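Trastside traders question council's claims for new pavement dining scheme

November 26, 2020

Trastside Traders' Forum has today called on the council to publish the figures behind its pavement dining scheme, which is due to be made permanent next May. The Forum, which speaks for 18 independent cafés and restaurants between Erkwood Road and the old cattle market, says it has yet to see any proof that the scheme has done what its backers say.

The council's own leaflet describes the trial as "a lifeline for local hospitality". Members of the Forum would like to know whose life was saved. The trial covered two streets, ran through the warmest weeks of the year and was judged on a survey of 333 people, most of whom were asked while already sitting at an outside table. Customers who stayed at home were not asked. Neither were the businesses on the north side of Erkwood Road, where the pavement is too narrow for so much as a stool.

Under the permanent scheme, each business would pay a yearly licence fee of £937, plus the cost of approved barriers, planters and furniture. For a small café the first-year bill comes to £2334 before a single cup of coffee has been sold. The council says owners will "quickly recover" this sum. It has not said how quickly, or in what weather.

"We have been told to be grateful, and some of us would be if we could see the sums," said Silvana Coutinho, chair of the Forum and owner of Jin, a small-plates restaurant in Trastside. "I have asked three times how they worked out the extra takings. The last reply was a link to the leaflet I was asking about."

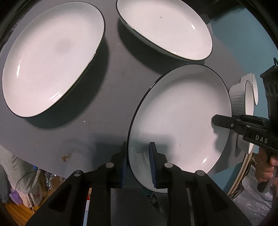 White plates and ramekins on a round grey tabletop.

The Forum is also doubtful about the booking system chosen to run the scheme. Businesses would have to manage their outside tables through Clerkness, an online service which the council says will "cut paperwork". Members who sat through the demonstration in the autumn came away with a printed guide and a second printed guide correcting the first. It remains unclear who pays if the service goes down on a busy evening.

Cauã Godoy, who runs a bakery on Erkwood Road, said: "I'm not against tables outside. I had two out there for years and no one minded. Now I need a licence, a login and a planter of the right height. I'd like someone to explain what was wrong with the two tables."

The Forum is asking the council to publish the full survey results, to set a lower fee for businesses with fewer than six outside tables, and to put off any decision on Clerkness until it has been tried by traders in ordinary use. It has offered to meet officers before the end of the year - an offer first made in writing some weeks ago and still waiting for an answer.

Notes to editors

Trastside Traders' Forum is a membership group for independent food and drink businesses. It takes no funding from the council.

Silvana Coutinho and Cauã Godoy are both available for interview. Requests should be sent to the Forum's press desk.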